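# Plernodari Publishes First Results From Fingertip Comparison on Thin Cable

September 2024

Plernodari, the contract automation shop, has released the first set of results from its comparison of fingertips for two-finger parallel grippers. The tests cover the pickup and placement of thin, flexible cable from a flat surface. Three fingertip shapes were run on the same arm, with the same controller and the same wrist camera. A pointed wedge tip had the highest pickup rate. A flat pad tip finished last on pickup but held the cable more securely once it had been lifted.

The work was paid for by Zarkero, which assembles small lighting units and has been looking for a way to automate a cable routing step now done by hand. Zarkero asked for a comparison limited to parts that can be swapped on an existing gripper body, with no change to the drive or the mounting plate.

## Test setup

All runs used one six-axis arm with a parallel gripper driven by an electric actuator. Closing force was set at the controller and was the same for all three shapes. The camera was fixed at the wrist and looked down along the fingers, so that both tips and the gap between them stayed in view during the approach. No overhead camera was used for control. An overhead view was recorded during the first week only, to check the wrist camera's position estimates.

The three fingertip shapes were:

- **Wedge:** a tall, narrow tip with an angled inner face, tapering to a point.
- **Pad:** a flat, rectangular contact face with a thin rubber layer.
- **Hook:** a short tip with a shallow groove cut across the inner face.

The wedge and hook tips were made in-house. The pad tips were bought as standard parts from Dotwood and fitted with an adapter.

Each shape was run 311 times. A run began with the cable laid on the work surface in an irregular path. The controller chose a grasp point from the wrist image, moved the gripper over it, lowered to a set height, closed, and lifted. A pickup was scored as good if the cable was still held after the arm had reached its travel height and stopped. Placement was scored separately, with the cable end to be set down inside a marked zone.

Cable layout was not controlled beyond the starting area. Loops, crossings and loose ends were left as they fell. Plernodari said this was done at Zarkero's request, as cable at the assembly station is not presented in a fixed shape.

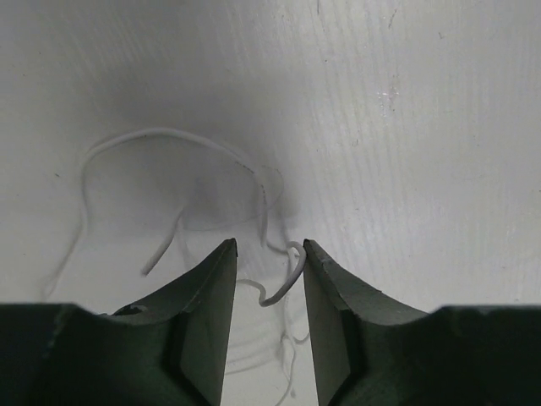 White cable on an off-white surface gave the vision software more trouble than any other combination in the set. Contrast between cable and background was low, and the shadow cast over the work area by the arm moved with every approach. The edge detector in the first software build often locked onto the shadow boundary or onto wood grain in place of the cable. A second build, which weighs line width and curvature together, cut these errors sharply. All scored runs were made with the second build. Runs made earlier were thrown out.

## Results

The wedge tip missed or dropped the cable in 13 of its 311 runs. The hook tip failed in 27 runs, and the pad tip in 58.

Most pad failures took place at the moment of closing. The wide face touched the surface on both sides of the cable before it could get under the curve, and the cable was pushed out of the gap. When the pad did close on the cable, it rarely let go. Pad tips also gave the most even hold during fast travel, with very little swing at the free end.

The wedge failures were of two kinds. In the first, one tip came down on top of the cable and pinned it to the surface, and the other tip closed on nothing. In the second, two strands lay close together and the tips closed on both. The software does not yet tell a single strand from a pair when the gap between them is smaller than the cable's own width. A double pickup was scored as a failure even if both strands were lifted cleanly.

Sections of cable that curved up from the surface were the easiest target for all three shapes. On these the hook and the wedge performed nearly the same. The difference between them came from strands lying flat, where the hook's groove could not reach low enough to seat the cable.

## Wear

Surface wear was recorded for the shop-made tips. Coating loss was found on the wedge tips along the upper edges, and small chips were found at the points. Plernodari attributes the chips to contact with the work surface during low approaches. The height limit in the controller was set to a fixed value and did not correct for small differences in the level of the board.

No drop in pickup rate was seen as the wedge tips wore, but the run count is too small to set a replacement interval. The company plans to add a force check during the last part of the descent, which would stop the arm on light contact. The check will be tested first on the wedge, as the thinnest of the three.

## Controller comparison to follow

The second part of the project will hold the fingertip constant and compare two controllers. One is the unit used in the runs above. The other is a lower-cost unit that Zarkero already has on two of its packing cells. The main question is delay between image capture and motion command. On the current unit the delay is short enough for the arm to correct its path during descent. On the lower-cost unit it may be necessary to stop above the cable, take a second image and then go down, which would add to the cycle time.

Camera placement is also under review. The wrist position gives a clear view of the tips but loses sight of the cable where it passes below the finger bodies. Plernodari is considering a second small camera at the side of the gripper, angled toward the gap. Butt, which supplies the mounting brackets, has delivered a sample part for fit checks.

The wedge will be used for the controller runs. The pad has been kept as a second option for the placement step, where its grip was the strongest. A combined tip, with a wedge point and a padded section higher on the inner face, has been drawn but not yet made.

Zarkero has not committed to installing a cell. The controller runs are scheduled to end in January, and the full data set, including the failed runs, will be handed over with the final report.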